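About Us

Gurkbridge Tableware Hire started with one van, a borrowed barn and more mismatched plates than any sensible person would own. We rent dishes, the colorful kind, to weddings, school reunions, church suppers and the occasional film crew, and after each party every last piece comes home to us to be washed, racked, looked over and packed again. If you've ever rented from us, you know that we fuss. We like fussing. A plate that goes out on a Saturday table should look as if somebody cared about it, and somebody did.

For a long time the people who cared also had very sore wrists. Dalva Pimentel ran the wash room in those years, and she used to say that the washing was easy and it was the lifting that aged you. A big order means 421 dinner plates, give or take a side dish, and each of them has to go into a rack and come out again. By the end of June, with all those weddings, we had people icing their hands at lunch (and one of them was the owner, who will admit it if you ask nicely).

So we began working with robot arms at the racking bench, together with a small engineering shop in Danbridge. We call the project Dai, and it has been slower and more interesting than any of us expected. Arms don't know a dinner plate from a saucer until you've shown them, many times over, and our plates come in all sorts of sizes and patterns. Aniela Mazurek moved over from packing to look after the bench, and she now spends her mornings setting out dishes, watching how the arms take hold of them, and writing down what she'd like changed. She's very good at it! She also has strong opinions about rim shapes, which the engineers have learned to listen to.

We told everyone at the start that no jobs would go, and we put it in writing. There are 5 of us in the wash room now, the same as before, but the days are arranged differently. Nobody does more than 4 hours at the racks in one day. The rest of the time goes to inspection, to mending and matching, and to talking with customers, which we never used to have enough time for and which some of us had quite missed. Yến Lục has taken on the repair shelf and is teaching anyone who wants to learn.

There's still plenty that we do by hand. Gravy boats, for one, and anything with gold on it, and Dalva's old cake stands, which we wouldn't trust to anything without a pulse. We're glad to show visitors around the wash room on weekday afternoons if you call ahead, and there's usually coffee.

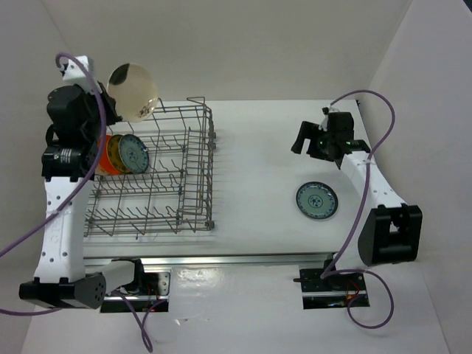 Valtteri Kiiskinen wrote to us that he had worried the arms would set the pace and the people would have to keep up, and that after his first month he was mostly pleased to be able to open a jar at home again, though he would still like a say in which days he spends at the racks.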